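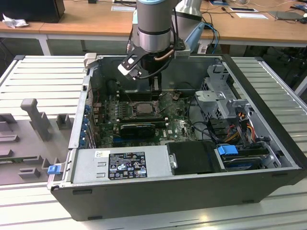 Awuor says a speed limit isn't a safety rule if the only place it's written down is on the whiteboard. She's right, and she said it while erasing the whiteboard, so I am now the person writing it down properly.

19 March 2024

Cell rules, teardown station, second draft. The first draft was one page and said "be careful" four times in different fonts.

Speed. With anyone inside the tape, the arm runs at 50 mm/s at the tool and no faster. The old number was 140, chosen by me, on the basis that it looked slow. Shivam stood next to it at 140 and reported that it does not look slow from there. Outside the tape, with the gate shut, 900 is the ceiling and you need a reason. "It was almost lunch" has been tried.

Force. Contact threshold stays at 11 N for anything touching a motherboard. Drive cages and other sheet metal can go higher, but only in a job file with its own name, so that the higher number doesn't sneak back into board work. It snuck back twice last week. Both times the job was called test_final.

Power. Before a tower goes on the bench: mains lead out, press the front button, wait, then side panel off. The Gornberg checklist has these in a different order and we are not following the Gornberg checklist. Nobody reaches past the wrist into a case while the arm is enabled. Paused counts as enabled. I had this argument with Shivam for most of the morning and the manual took my side, in a footnote.

Cables. Open question. The gripper is fine around stiff things (latches, handles, cage edges) and poor around harnesses. Present rule: dress the loose wires by hand first, arm disabled, and if a wire springs back into the approach path the run is scrapped. Emside apparently tape theirs down. I would like to see how their tape behaves on a dusty chassis before copying them.

Also the arm's own cable. Check the loop at the wrist has slack at both ends of the rotation before the first run of the day. Takes a minute. I have skipped it and I have regretted it, on the same day.

Fixture. The plate gets checked with the feeler gauge after any collision, including the ones that "barely touched." Write the reading in the Mussa log, even if it's the same reading as yesterday. If it's printed and it's cracked, bin it. Glue is not a repair. There is a glued one in the drawer labeled SPARE, and I'm not naming anyone, but the handwriting is mine.

Back table. Paper, cables and whatever else can live there as long as the walkway behind it stays clear. Awuor wants it emptied outright. Parked until May, when Lositholm come to do the audit and we will discover strong feelings about tidiness.

Still to do: print this, get both signatures, laminate. Ask Awuor if the E-stop test is daily or per shift. Rename test_final.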